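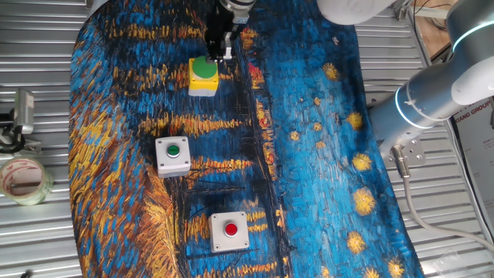
**gilla_fan22** — Aug 23, 2023

Went to the Gorkel open day so you don't have to. Two hours on a bus, one lukewarm coffee, and a robot arm whose whole job was buttons. I stood by the rail behind a man explaining torque to his daughter, and the gripper was right over that big green mushroom cap on the yellow box, with a Starry Night sort of cloth under the whole business. Van Gogh suffered for this. Shanthi Munasinghe ran the demo and took questions, most of them from the torque man.

**butetti_bob**

I was there too and thought it was the best table in the building. You left out the Sikder booth, where they read us a brochure for 30 minutes.

**wrenchwitch**

So it presses a button. My cat does that to the dishwasher at 3 a.m. What did they say it costs?

**gilla_fan22**

Shanthi wouldn't give a price. She did say the team wants 1,000 presses logged by December, and she said it with a straight face.

**butetti_bob**

3,000. The 1,000 was for the red button only. I wrote it down.

**gilla_fan22**

You wrote it down. Of course you did. Anyway, one more, with the fingers over the light-gray box with the green button and the red one waiting its turn: 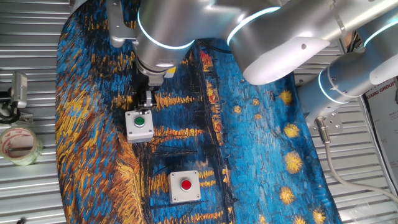
## Replies after the split (mods moved the price argument)

**wrenchwitch**

OK, the blue lights on the joints are nice. Still not taking a bus for it.

**butetti_bob**

Light gray box, by the way.

**gilla_fan22**

White.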